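Ticket 538: Withdrawal from Clutgate wallet shows "completed" but coins did not arrive
Product: Urkholm desktop wallet
Status: Solved
Priority: Normal

Opened by customer, 09:20

Good morning. In February I moved my savings in Ciditum from the Clutgate exchange to my own Urkholm wallet. I sent it in two parts. The first part was a small test of 7 coins and it arrived without problem. The second part was 42 coins. Clutgate says "completed" and gives me a transaction number, but in Urkholm my balance is still 7.

I have already tried these things:

Closed the wallet and opened it again.
Restarted the computer.
Compared the receiving address letter by letter with the one in the Clutgate history. It is not the same as in the test, but it is in my list of addresses under "Used".

I am a little worried, as it is most of what I have in this coin. Please tell me what I should check next. I did not send my recovery words to anybody and I will not do it here either.

Reply from support, 10:05

Thank you for the clear report, and please keep the recovery words private, we never need them. The different address is normal. Urkholm makes a new receiving address after each payment, and the old ones stay valid.

Could you look at the bottom left corner of the main window and write to us the sync state and the wallet version? Please also put the transaction number into a public Ciditum block explorer and tell us how many confirmations it has.

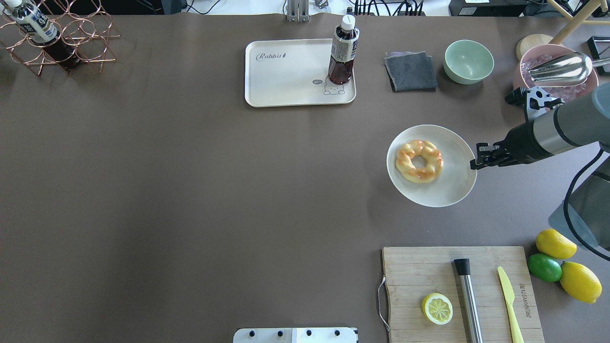
Reply from customer, 11:40

The explorer shows 20 confirmations and the amount is correct, 42 minus the network fee. The receiving address is also mine. So the coins have left Clutgate, this I understand now.

The sync state says "Up to date", with a green dot. The version is the one I installed in January. There was a message about an update but I closed it, I wanted first to finish the transfer.

One more detail, maybe not important: I have two accounts in the wallet, "Main" and "Campbell". The second one I made for paying a hosting bill and it is hidden in the list.

Reply from support, 12:15

The second account is important. The balance on the main screen counts only visible accounts. Please do the following:

Open Settings, then Accounts.
Tick "Show hidden accounts".
Go back to the main window and press Rescan. Leave the wallet open until the bar is full.

If the amount still does not appear, please send us the log file from the Help menu. It contains addresses but no keys.

Reply from customer, 14:30

It is there. The 42 coins (less the fee) were in "Campbell". I think I copied the address while this account was selected, before I hid it. The rescan took longer than I expected, but the balance is now correct in both accounts.

I have a small suggestion. When an account with money in it is hidden, the main screen could say so with one line. I would have found it myself.

Reply from support, 14:50

Good to hear it. We have passed your suggestion to the wallet team. You can move the coins to "Main" with a normal transfer, but you will pay the network fee again, so you may prefer to leave them where they are. Please install the update when you have time, and make a backup first.

Ticket closed by customer, 15:10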